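Home | Grippers | Cloth handling | Buying FAQ | Contact

Buying hand-held grippers for cloth work: FAQ

Questions we keep getting by email, mostly from labs and small shops starting a folding project. Last touched September. Femi Abubakar keeps this page, Adaeze Onyeka checks the prices when she has time.

What should I budget to get started?

$2,000 covers a first round if you already own the table and the laptop. Camera, gripper body, mounts, storage cards, spares. Doesn't cover anyone's hours. Put those on a separate line or they vanish and then you're arguing about it in month two.

How many grippers do I need?

Four for a team that collects every day. Two in people's hands, one charged and waiting, one in pieces on somebody's bench. Fewer works for a pilot. Don't start with one, a single cracked part and the whole afternoon is gone.

Do I buy the gripper or print it?

Depends who you have. Chinyere Igwe prints ours and is good at it, so we print. If your printer is already booked solid then buy. Vistthorpe sells an assembled hand, Clivovmont sells the kit with the bushings and screws bagged. Kit is cheaper, takes a day to build, instructions are OK until the linkage page.

What does a kit run?

We paid $178 per kit last order, before shipping. Ask for a written quote, the web price lags. Shipping was the nasty surprise on the first order so get it itemized.

How long is delivery?

Up to 60 days for the kits. Filament and screws come faster. Order before the project is approved if your office lets you, otherwise plan the first month as table setup and training.

Should the robot arm come out of the same budget?

No. Separate request, separate year if you can manage it. You can collect a lot with hand-held grippers before the arm shows up, and you'll write a better spec for it after. People who buy the arm first end up with an arm sitting there and no data to put on it.

What cloth should I order?

Variety over quantity. Thin, thick, stretchy, plain, printed. Towels, shirts, baby things, pillow cases. Thrift stores are fine, get a receipt. Budget for laundry too, we forgot that completley the first time. Buy doubles of anything you like so you have one to hold back for testing.

Is a service contract worth it?

On an arm, usually. On a hand-held gripper, no. Put the money in spares.

What about software?

We use Drokura for sorting and tagging recordings. Price is per seat, so count seats carefully, the person who only looks in once a month doesn't need thier own. Export a batch during the trial and make sure you can open it somewhere else.

Anything you'd spend less on?

Lighting. We bought two panels, use one. Also fancy cases. A parts box with dividers does the job.

Comments (4)

Uchenna Tijani
Thanks for the note on shipping. Our quote came back with a handling fee I'd have missed.

Temitope Oyelaran
Did you ever try the Nnaji fingers? They look like they'd fit the Clivovmont kit but the page doesn't say.

Uchenna Tijani
@Temitope we tried one pair. Fit was tight, had to ream the holes. Fine after that.

Femi Abubakar
Haven't used the Nnaji ones, will leave that to Uchenna. Since two people emailed about spares, adding it down here till I get time to fix the main page.
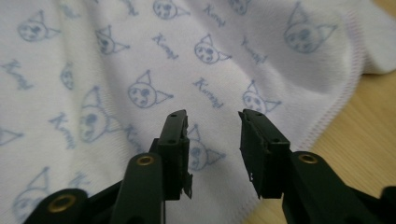 Spares should be their own line in the budget, not lumped in with "misc." Fingers first, then bushings, then screws. Order left and right fingers separately if the seller allows it, wear isn't always even. On the pair over the cat print cloth it's the left tip that has broken, rough along one side with little shards of plastic sticking out, and the right one still has its squared-off shape. Wouldn't want that edge anywhere near a stitched hem. So price single fingers as well as full pairs, and if you print your own, put filament and printer time under spares too. Quote template is still on the Contact page, use the newer one.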